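From: Titilayo Onuoha
To: cell-practice list
Date: November 11, 2019
Subject: Re: Draft 3, tabletop rules for two-arm cells

Kristýna Brabec wrote:

> Draft 3 is in the shared folder. Main changes from draft 2:
> Section 2 now covers cells with two arms on one rail as well as
> single-arm cells. Section 4 sets a speed limit in the shared zone
> of 50 percent of the normal setting. Section 5 (liquids) is still
> open. Please send comments on 4 and 5 before I merge anything.
> I would also like to see what a working table looks like at the
> sites, so we are not writing rules for a table that does not exist.

Thanks for this. Comments from Esstead below, in the order of the draft.

Section 2. Fine with us. I would change "operator" to "person at the cell" in 2.3. At our site the one who sets the table and the one who runs the arms are often two different people, and the rule should bind both.

Section 4. We can live with 50 percent. What the draft does not say is where the shared zone starts. With both arms on one rail, either gripper can get to the middle of the table, so a line down the center does not help much. We treat the zone as any spot both grippers can reach, and we check it again whenever a carriage is moved. I suggest using that wording.

Also for Section 4: cables. The draft mentions them once, under maintenance. I would move that up. Ours run outside the arm in loops, and a loop sticks out farther than the arm does. The clearance in 4.6 should be measured from the cable at its widest point. Furer measured from the link for a long time and changed in April.

Section 5. I would split liquids into closed bottles, open bottles, and cups. Right now the draft treats them all as "containers" and asks for a tray under each one. That is too strict for a capped bottle of water and not strict enough for an open juice bottle near the rail. My proposal is that open containers stay at least 10 cm from the front edge, and that loose caps are listed on the setup sheet like any other object. A cap is small, it gets left off the list, and then the table can't be reset the same way.

Section 6, paper. Loose sheets should be either part of the task and on the list, or off the table before the arms are enabled. The draft says "secured where practical," and people will read that as optional.

You asked for a working table. Esstead, one cell: 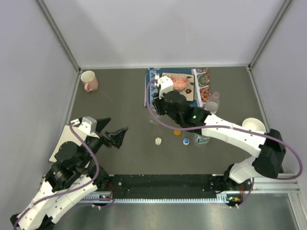
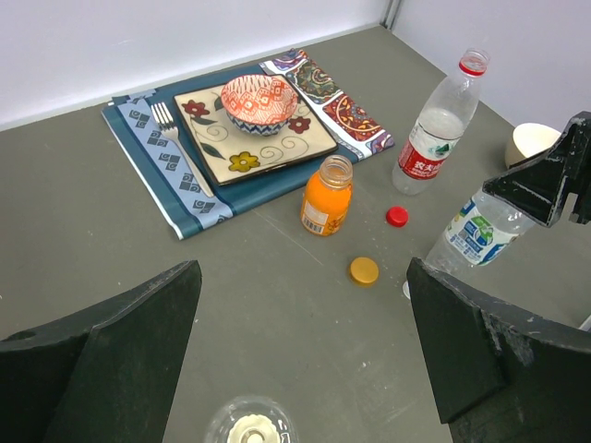
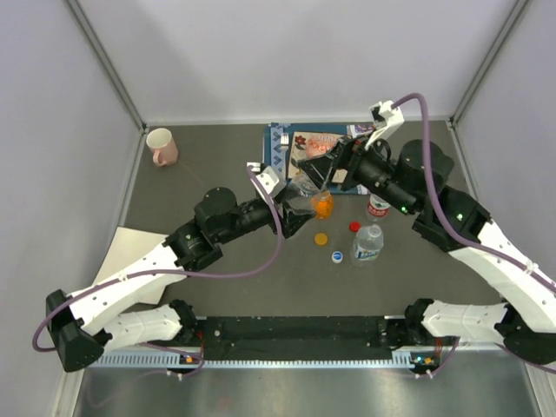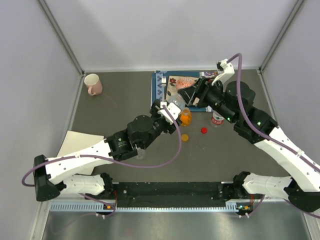 Vlastimil Doležal has already written to me off list about the split in Section 5. He agrees with separating open and closed, but thinks a fixed distance from the edge is the wrong measure, because rails differ from site to site. He would rather have the distance taken from the nearest electrical part, whatever side it is on, and he wants 5.2 to say that a bottle lying on its side counts as open unless someone has checked the cap by hand. I have no objection to the second point. On the first, I think people will measure from an edge and will not measure from a connector, but I will go along with the list.

Two small things left.

The incident form in Annex B has 80 fields. We filled it in once and it took most of an afternoon. Salgado uses a one-page form and attaches the log. Could we do the same?

The numbering in Annex C skips from C.4 to C.6. Is there a missing C.5, or is it a typo?

I can redo Sections 5 and 6 with tracked changes if that helps. Buppha Chaiyaporn offered to check the wording against the Skimside house rules, so please copy her on the next draft.

Titilayo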